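Two-arm table, start-of-shift safety check, with my comments

I do this one in March and again whenever somebody moves the cell. Bench is the two-arm sorting table in the Nirnwood room.
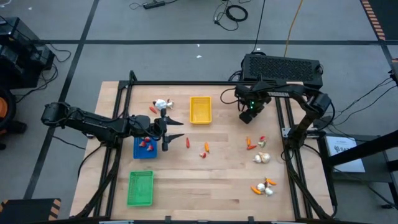
I go floor first, arms last, and I keep my hands in my pockets until item 4. Silly, but it works for me!

1. Floor tape down, no lifted corners. OK. I scuffed it hard with my shoe and it held.

2. Cables off the walking path. NOT OK. Our rule is covered or clipped anywhere a person steps, and we have loose ones on the carpet again (I wrote this up last time too).

3. Power strip reachable without leaning over the table. OK, just. I'd like it closer to the door side.

4. E-stop pressed and released, both arms. OK. Mwanahawa Urio pressed, I watched, then we swapped.

5. Frame bolts, hand check. One was a bit soft on the right, so I snugged it. Recheck after 10 hours of running.

6. Gripper fingers. No cracks, pads fine. Pads get swapped at 2000 cycles per the Shirima sheet, and we're at around 1000.

7. Arm cabling. Bend each joint slowly and look for pinching. OK on both, though I want a fresh wrap on the left one.

8. Baskets and toy veg. Nothing broken or sharp. Anything that drops on the floor stays there until the arms are stopped. Please, people!

9. Vents on the control box clear. OK, dusted.

Result: pass once item 2 is fixed. Initial the sheet when you've done it.

Recent checklists
Dronley cart brakes
Oler charger cabinet
Ladder tags, room 13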